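4.2 Planning the equipment budget

The Gronora kitchen was costed as a two-arm station from the start. A single arm would have brought the purchase down, but most sink tasks on our list need one hand on the bowl or plate and another free to move the utensil. We asked two suppliers, Fiko and Granex, to quote for the same list: two arms, two hands, cables, controller and spare joint covers. The counter, sink and cabinets were treated as part of the building and left out of the equipment total. Figure 3 gives an idea of the working space both quotes had to cover.

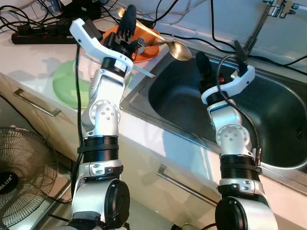 Figure 3. Two-arm station at the sink, with the left hand at a spoon in an orange bowl.

The arms took most of the money, as expected. The smaller lines were harder to plan. Our first draft set aside 900 euros for hands and finger parts, on the view that these would last the full project. Granex advised a replacement after 4000 grasps when metal utensils are handled, and we changed the plan to match. Each arm now has one spare hand in the budget, bought in the second year so that the cost does not fall on the first.

Cabling was the other line we got wrong. The first draft had no entry for it at all – we had assumed it came with the arms. Fiko includes only the run from the base to the controller, and everything along the arm is charged separately.
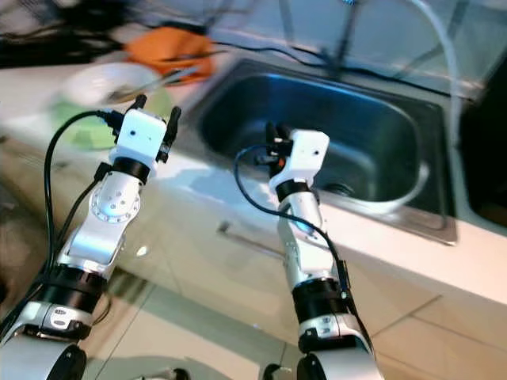
We therefore moved cables, power strips and adapters into a line of their own, reviewed every August along with the service contract. The contract itself is held by Avotiņš and covers joint inspection and calibration but no parts that touch objects. Delivery time also belongs in the plan. The quoted wait for a replacement hand was 7 weeks, longer than any gap in our recording schedule, and this settled the question of whether to keep spares on site. Tableware was bought from general lab funds and is not counted here.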